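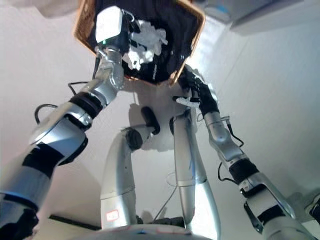 Regula Zaugg asked by email whether the left side is going to take a proper load before the money runs out, and that is a fair question so I'll start with it. Yes for laundry. Not for anything heavier yet.

Progress report, January, Morness workshop. Sorry for the rush, bench is booked from Wednesday.

Where we are. Both arms on and wired. Overhead lift with a full basket of clothes is the job we said we'd reach by this stage and it's what we are working on now. Two different grippers still, white one left, black one right. Plan was to match them but Husto want too much for a second and the pair will do for the time being. Differences in grip force have to be set by hand in the software, Hacer Bayram has done that and written it up.

Cables. Still outside the arms. Known problem, they droop when the elbows fold and I don't like it. Clips are on order from Garg, should of been here before Christmas. Until then someone stands at the stop button on every run, no exceptions.

Software. Log is at 3871 entries, most of them boring. The two-arm timing was out, one side got to the top before the other and the basket tipped. Sinan Dağdelen rewrote that part over two evenings and we're testing it slowly. Slow means slow, I would not show it to visitors at this speed.

Money. Of the 1000 from Diketti we have 300 left. Clips and a spare motor driver come out of that. Nothing set aside for the second gripper, see above. Receipts are with Ertuğrul Yurt, he will scan them when the scanner is mended.

Slipped: the folding table, and the write up for the workshop newsletter. Folding table is my fault, I measured the doorway wrong and it wont go through in one piece.

Next. Fit clips. Ten lifts in a row with no one touching the settings. Then lowering onto a shelf, which scares me more than lifting. Need a yes or no from you on moving the folding work to the next period, by the end of the month if poss.

Sevim Güler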